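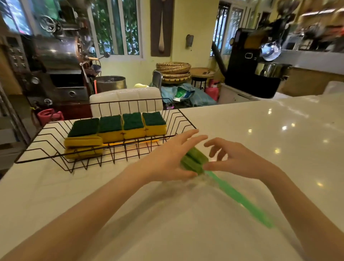
Department of Hospitality and Food Service, Course 208: Kitchen Hygiene

Handout 2: Cleaning, Sanitizing and the Two-Hour Rule
Instructor: Washington Queiroz
Revised 2020-06-11

Read this before the practical. It replaces the sheet given out in March, which had the steps for manual dishwashing in the wrong order.

1. Terms

Cleaning means removing food, grease and dirt from a surface. It is done with water, detergent and some kind of rubbing. Sanitizing means lowering the number of germs on a surface that has already been cleaned. It is done with heat or with a chemical.

The order matters. Grease and bits of food shield germs from the sanitizer, and they also use it up. A board that is sprayed before it is washed has to be washed and sprayed again.

A food contact surface is anything that touches food or that drips onto food. Students usually list boards, knives and counters and leave out the can opener, the inside of the microwave, the slicer guard and the ice scoop.

2. What germs need

Bacteria in food need moisture, a source of food, warmth and time. In a working kitchen we can't do much about the first two. Most of the rules in this course deal with warmth and time.

Foods that support fast growth include cooked rice, cooked beans, milk, eggs, meat, fish, cut melon and cut leafy greens. Dry foods, such as crackers and uncooked pasta, do not support growth while they stay dry. Once pasta is cooked it moves to the first list.

Freezing stops growth but does not kill most bacteria. When the food thaws, growth starts again. Thaw in the refrigerator, on the lowest shelf, in a tray deep enough to hold the liquid.

3. Cross-contamination

This is the transfer of germs from one food or surface to another. The main routes are hands, boards, knives, cloths and drips. In the refrigerator, ready-to-eat food goes on top and raw poultry goes at the bottom.

Cloths and sponges stay damp for long periods and hold food particles. Do not use them on food contact surfaces after wiping up raw meat juice. Use a paper towel for that, throw it away, then clean and sanitize the area. Between uses, wiping cloths go back into the sanitizer bucket. The bucket is kept off the floor and away from food, and it is changed when the liquid looks cloudy or the test strip reads low.

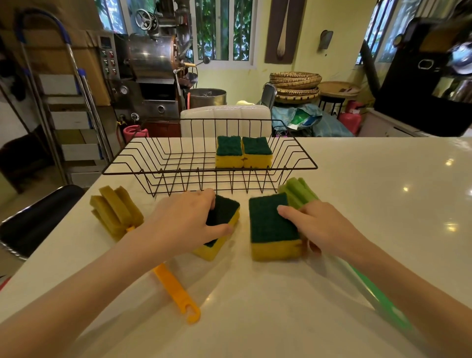
If a sponge doesn't smell, is it safe to keep using?
Smell is a poor guide. Many of the germs that make people sick give off no odor at all, so replace sponges on a schedule and sooner if they start to fall apart.

4. Handwashing

Wash for 20 seconds with soap and running water, including the backs of the hands, between the fingers and under the nails. Dry with a paper towel. Use the same towel to turn off the faucet if it has a handle.

Wash before starting work, after using the restroom, after touching your face or hair, after handling raw meat, after taking out the trash, and before putting on gloves. Gloves do not replace washing. Change them when they tear and when you move to a different task.

Hands are washed at the hand sink only. The prep sink and the dish sink are not used for this.

5. Manual dishwashing

Scrape and rinse first. Wash in hot water with detergent. Rinse in clean water. Sanitize by soaking for the time printed on the product label. Air dry. Do not towel dry, even when the rack is full. Set a second rack on the drain board.

Check the strength of the sanitizer with a test strip before you begin. Too weak and it does not work. Too strong and it can leave a harmful residue. Write the reading on the log sheet next to the sink.

6. The two-hour rule

Perishable food should not sit at room temperature for more than 2 hours. The time adds up. If a tray of chicken salad sits out while you plate, goes back in the refrigerator, and comes out again for service, count both periods. When you can't say how long it has been out, throw it away.

Reheating does not fix food that has been left out too long. Some bacteria produce toxins that survive cooking. Cooked rice is the usual case.

7. Before the practical

Bring a thermometer, an apron, closed shoes and a copy of the log sheet. Hair must be tied back and covered. Rings other than a plain band come off.

You will work in pairs at the Dantas kitchen. The practical is graded out of 22 points, and the log sheet is part of the grade. Points are taken off for a missing sanitizer reading even if the sanitizer was mixed correctly.

Reading for next class: the section on cooling hot food, including shallow pans and ice baths. Write down one question about it and hand it in at the door.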